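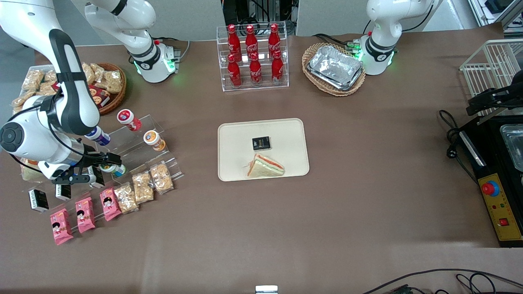

Amber Van Rooij thinks the sandwich has to be the first thing a hungry person sees, and that everything else on the table can arrange itself around that. She wrote it in the margin of my last entry in green pen, with two underlines, and then added that the drinks were "hogging the view" in the layout before this one. I've come round to about half of it.

Kinilo counter, layout notes
18 Aug 2018

Print | E-mail | 24 comments

Quiet in the shop today, so I gave the snack table the long unhurried go it has been wanting all month. The brief from Kinilo hasn't changed: one table, drinks and things to eat together, a bit of equipment to one side, and it should look like somebody's aunt set it up and not like a gas station. I do like that line about the aunt and have been leaning on it whenever I get stuck.

Drinks first, as they are the heaviest and I only want to lug them once. The Coca-Cola is on the clear tiered rack at the back, three up and three down. I had them staggered for a while, with the lower bottles in the gaps, and it did look livelier, but I kept bumping the neck of one while reaching for another, and straight columns are so much kinder to the hand. All the labels are turned to face front. It takes a minute and I recommend doing it last, after the rack is where you want it, or you will do it twice like I did. The rack is 245 mm deep, for whoever draws up the plan, and please leave a finger's width behind it for cleaning.

Next to it is the oval basket with the foil trays. I went back and forth on these. My first instinct was to put them under the table in their sleeve and bring them out as needed, but then people have to ask, and people don't like to ask. In a basket they look like part of the spread. The foil does throw a lot of light around, more than I expected from such humble things, and it brightens up that corner nicely next to all the red. If you restock them, press the stack down gently from the middle. Pushing at the rims crumples the corners and they never quite come back.

Now the middle, and Amber's sandwich. I gave it the beige tray, with the little black box behind it, and I'm pleased with how much room there is. My habit is to fill a tray once I have a tray (my mother was the same with a mantelpiece), so this took some willpower. The cut side matters more than I'd thought. With a wrapped triangle the filling is the whole advertisement, that pinky orange and the thin line of green, and when I had it lying the other way all you got was bread. Corner to the left is my favorite so far. Amber will say it should point straight at the customer, and she may well be right, but I'd like to see both with fresh eyes on Monday before anybody moves it.

One open question on the tray: whether the box stays with the sandwich or goes over to the stepped stand. It reads a little as though the two are sold together. I can live with that if Kinilo can.

The round basket is the part I enjoy most and the part that behaves worst. Puffed snacks in clear bags are mostly air, and you can heap them up beautifully and then close a door and half of them slither off to the left. I have let a few of them lie where they spilled. It looks generous, I think, and the dark rim of the basket keeps the pile from looking like a mess. The red box with the cookies printed on it is tucked in among the bags, and it gives the eye something square to land on in all that crinkle. A second box would be nice if there's one in the cupboard, though I wouldn't go further than that.

Then the stepped stand. We've had it square to the edge in every drawing since the start, and I turned it on the diagonal mostly to get at the basket behind it, and then didn't want to turn it back. On the slant you see down the steps as you walk up to the table. The white jar with the red lid has the top step. I tried it on the bottom one as well and it vanished completely, poor thing. The only trouble with clear acrylic is fingerprints, and I have wiped that stand more often today than I have wiped my own kitchen counter this week. Use the soft cloth from the Imar drawer, a little water, nothing from a spray bottle. Whoever used the Rosser paper towels on the last stand, I'm not cross, but come and look at it under the lamp sometime.

The wire rack and the black appliance stay on the right. I don't want bags or paper anywhere near them, and the trays are as close as I'd let anything get. Grivard still owe us an answer about the cord length, and until we have it there isn't much use in fussing over that end of the table.

General thoughts while I rinse my mug. Red is doing a lot of the work: bottles, snack box, jar lid. None of it was planned, it's just what snacks come in, but it carries you around the table from one thing to the next and the brown top is a good quiet color under it. I'd be careful about adding anything blue. I'd also keep to wicker for anything loose and acrylic for anything that stands up by itself, which I notice I've been doing all along without having written it down, so now it's written down.

For September I want to try the same table with the bottle rack and the round basket swapped, mainly to see if the bags slide less with something solid beside them. Amber, if you get to it before me, please sketch where everything was first. And eat one of the spare sandwiches in the fridge, they're good through tomorrow and I've already had mine.

Shared 245 times | 3,041 views
Print this entry | E-mail to a colleague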